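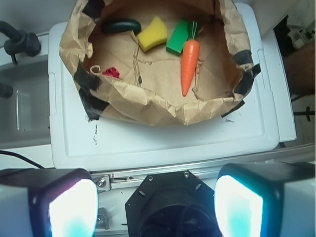
Issue 17

Let the Phone Be Fixable, and Let Us Be the Ones Fixing It

I replaced the battery in my four-year-old phone in July, at my own kitchen counter, with a podcast going and a bowl of cherries next to me, and I have been insufferable about it ever since. Ask my sister. Ask anyone who has stood near me at a bus stop. The phone now gets through a whole day and most of the next morning, and I can't remember the last time a piece of technology made me this happy!

What I want to argue for in this column is small and, I think, very doable: phone makers should publish their repair notes. All of them, for everyone. I mean the internal bulletins that go out to approved shops when a batch of phones starts dropping calls, or a speaker goes quiet after an update, or a charging port turns fussy. Those notes exist. Somebody smart sat down and wrote them, often very well. Then they go to a short list of shops, and the rest of us get a support page that suggests turning the thing off and on again.

I started thinking about this thanks to Fanni Virág, who runs a one-room repair shop a few blocks from me and has the steadiest hands I've ever seen. She isn't on anyone's approved list. When a customer brought her a Vurnus with a dead earpiece last spring, she spent two evenings tracing the fault. It came down to a tiny connector that needed reseating. Later she found out that the company had written up that exact problem, with pictures, months earlier. Two evenings! She wasn't even angry when she told me. She was just itching to see what else was in the pile.

And that's the part that gets me excited, because when people do get to see the pile, wonderful things happen. Olatunji opened its full service library on 23rd October last year, 1,130 documents going back to its first handset, and the forums lit up. People who had given up on old phones went digging in drawers. Somebody translated the battery guides into Hungarian over a weekend. A retired radio engineer posted a better way to lift the screen on the smaller model, and the company put his method in its next revision with a thank-you. I read that thread twice, grinning the whole way.
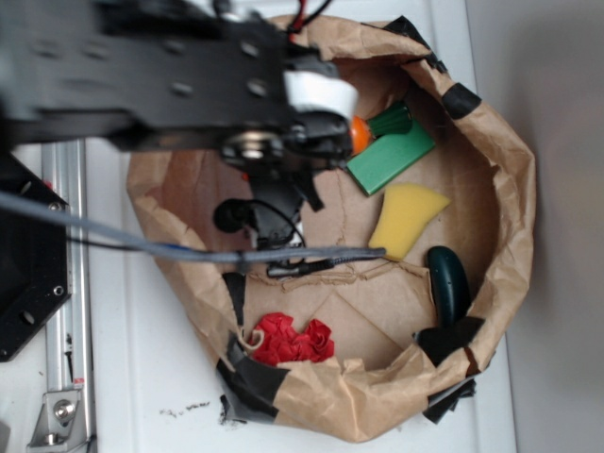
A paper bag and a robot arm.

The usual objection is safety, and I take it seriously. Phone batteries can hurt you if you stab them. Bastian Reinholz, who trains technicians and knows far more than I do, wrote to tell me that he worries about people opening a phone with a butter knife and a lot of confidence. Fair enough! But people with butter knives are already out there, working from a blurry video with the sound turned off. A proper guide that says stop here, heat this edge first, don't pry near that corner, would make them safer. Bastian granted me that much, though he still wants a big red warning on page one. He can have it. He can have it on every page.

The other objection is that bulletins make a company look bad. A list of known faults is, well, a list of faults. I'd say the opposite is true for buyers like me. When I was choosing between a Troltilik and a Stonunholm, I went with the Stonunholm mostly on the strength of its public notes on a microphone glitch. It told me what was wrong, which phones had it, and what the fix was, in plain words. I trusted them more after reading it, and I'd happily have paid extra.

There's money in this as well, for people who like their arguments with a number attached. Fanni fixed 2,000 phones in her first 3 years, most of them for less than the cost of a nice dinner. Each of those is a phone somebody didn't have to replace, with their photos still on it and the crack in the corner they've grown fond of.

So write to whoever made your phone. Ask for the service notes for your model, by name, and ask where they're kept. I've sent my letters, and one of them has already had a reply from a real person, who said she'd pass it along and wanted to know how the battery swap went. I sent her four paragraphs.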